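Bathroom Chores Still Stump Home Robots, Jernport Researchers Find

Anyone hoping to hand the bathroom over to a machine any time soon may have to keep a sponge handy a while longer, going by an open house that drew 300 curious neighbors to the Hirura workshop in Jernport on Wednesday.

The small company has spent the past year teaching its household robot the little jobs most of us do half asleep - putting a cup back, wiping a counter, setting the soap where it belongs. Visitors were treated to a good long look at the results, and to plenty of coffee while they waited, as the robot is not a quick worker. It needed 23 tries to stand a pump bottle upright beside a basin, and the applause when it finally managed was as hearty as any you'd hear at a school play!

"My mother does it in two seconds while talking on the phone," said Elvia Montes, who leads the project. "We have 2,000 recordings of people doing bathroom chores, and I would happily take 2,000 more."

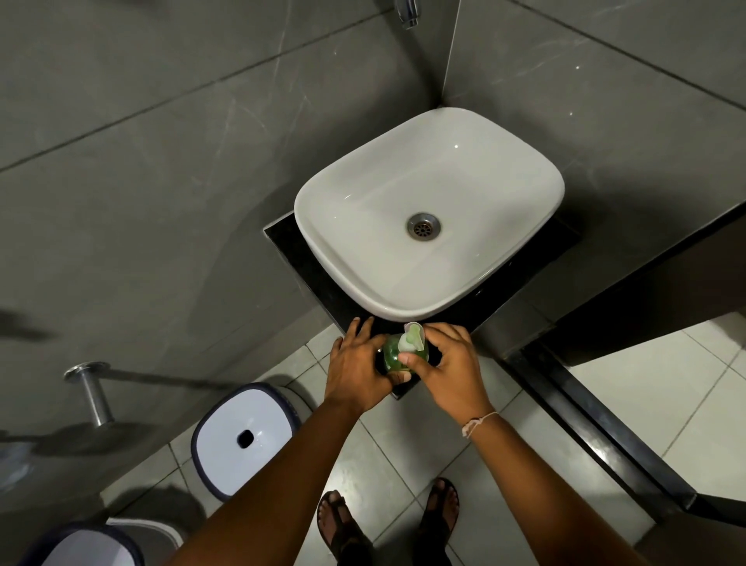

Two hands hold a green soap dispenser at a bathroom sink, the kind of small job Hirura wants its robot to learn.

Smooth bottles and tight corners are a large part of the trouble, Montes said, and every family seems to keep its soap in a different spot. Kitchens have gone a bit better, and folding towels better still.

Hamish Moffat, a retired plumber from Sterley who came along with his granddaughter, was charmed but not quite ready to place an order. "I'd have it round for the towels," he said. "The sink I'll go on doing myself."

Hirura plans to try the robot in a few Jernport homes, starting in April.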